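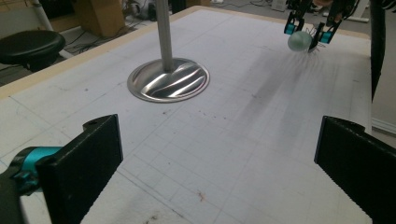
Stendby gripper sessions: your questions

Who wrote these rules?
Me, mostly! I run the hand-held gripper sessions at Stendby, and I pinched the bones of them from our Vinport bench and then kept fiddling. Version 14 is the current one.

How hard should I squeeze?
Just enough that the thing doesn't slide. Get both pads flat on the handle, one each side, and stop there. If a soft grip starts to bulge, ease off a bit.
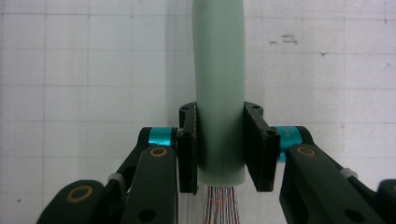 A pad on each side of the handle, wires hanging clear below.

Where does each go start?
Item lying on the table, fingers open, nothing touching. I'm fussy about this one (sorry), and a go that starts with the fingers already shut gets binned. 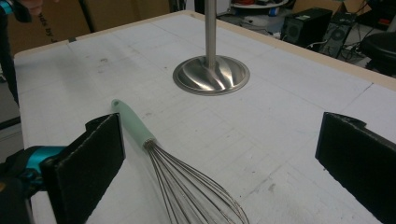 Whisk on the table, fingers open.

Can I grab a whisk by its loops?
Please don't! They bend, and I'm the one who has to straighten them. Always the handle, and lift it
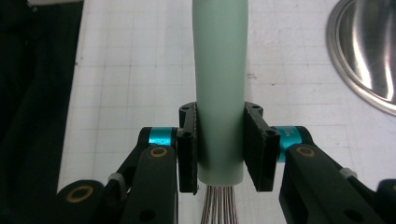 slowly, with your other hand well away from the linkage. Those arms do nip.

How many goes in a session?
I stop people at 100, even if they're enjoying themselves. Somebody got to 102 in January and the last few were very sloppy.

Do I have to log the drops?
Yes, all of them, same sheet as the good ones.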